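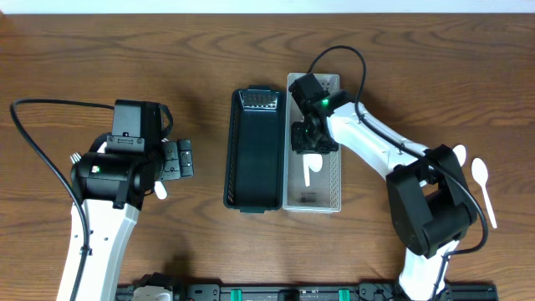
Session 4: Writing Clues That Carry a Story
Designing Live Games and Puzzle Hunts, summer evening course
Notes by Teodoro Samonte

Welcome back! Last time we got as far as sketching a setting and picking a villain, and I loved what came out of it (the haunted cheese factory is going to haunt me for weeks). Tonight we start on the part most people signed up for, the clues. Bring your setting sheet, a pencil and something to erase with, as you'll be crossing out a lot.

1. Start from the answer

Every clue in a hunt gives the players one thing: a word, a place, a number or a name. Write that down first. Beginners nearly always start with a cool cipher and then go looking for something to hide in it, and you end up with a gorgeous page of symbols that spells BENCH. Players crack it, look at each other and say "which bench?"

So before you touch a cipher, fill in this line for each clue:

The players now know ______, and so they go to / open / ask ______.

If you can't finish the line, the clue isn't ready yet. Put it aside and do the next one.

2. The Pudusstead map

We'll use the town of Pudusstead for all our class work. It's on the back of your handout from Session 2, with the clock tower, the ferry landing, the Belley bakery and the old Kordestani print shop. The backstory, for anyone who missed it: the clockmaker Trandier vanished with the town's winding key, and the clock has been stuck ever since. Your players have one evening to find the key before the ferry leaves.

Notice how much that gives you for free. A clockmaker leaves behind gears, receipts, faces with the hands set to odd times. A print shop has type that reads backward. A bakery has order slips! When the clue looks like something that would really be lying around in that place, people stop feeling quizzed and start feeling nosy, and nosy players are the best kind.

3. Worked example: the order slip

Answer we need: FERRY (the players should go to the landing).

First try: a bakery order slip with the letters of FERRY scrambled at the bottom. It works, but it's dull, and a sharp ten-year-old will have it before the rest of the team has finished reading.

Second try: an order for five cakes, each with a number beside it.

Fig cake, 1
Cherry cake, 3
Pear cake, 4
Marble cake, 3
Honey cake, 5

Take the numbered letter from each flavor. Fig gives F, cherry gives E, pear gives R, marble gives R and honey gives Y. The numbers look like quantities, which is a lovely small trick, and the slip still makes sense as a slip. Add a line in the baker's handwriting – "one letter was all he ever sent me" – and you have a nudge that's also a bit of story.

Check your spelling at this stage. Then have somebody else check it. I once ran a whole evening with "chery" on the slip and spent most of it apologizing.

4. Hints

Write the hints on the same day as the clue, while you still remember what you were thinking. I like three for each:

First hint: where to look. ("Have you read the order slip closely?")
Second hint: how to look. ("Strange that the numbers never go past the length of the word.")
Third hint: nearly the answer. ("The first letter is F.")

Angelica Tan, who is teaching Session 6, gives hints in character, and it changes the mood of the room completely. Her baker grumbles, gossips and lets things slip. Try it if you have even a little ham in you!

5. Locks and number answers

Some answers have to be digits. Three- and four-digit codes are the friendliest. For Pudusstead we're using 835 on the print shop cabinet, from a stopped clock showing 8:35, and 1,546 on the key box, from the page total in Trandier's ledger. Leave the comma out when you set the lock, and tell players so if it appears in the clue.

Avoid codes people will guess. A box that opens on 1234 will be open before you've finished your welcome speech.

6. Try it in pairs

Pick a place on the map that hasn't been used tonight. Write the answer line from part 1, then the clue, then the hints. Swap with another pair and watch them solve it without speaking (this is very hard, sit on your hands if you must). Write down the first thing they try, even when it's wrong. Wrong first tries tell you what your clue looks like from the outside.

For next session

Finish 2 clues for your own setting, with hints.
Keep your opening story under 100 words. Read it aloud once.
Bring a copy of each clue for your partner to write on.
Reread the Session 3 notes on group size, we'll need them for splitting teams at the ferry landing.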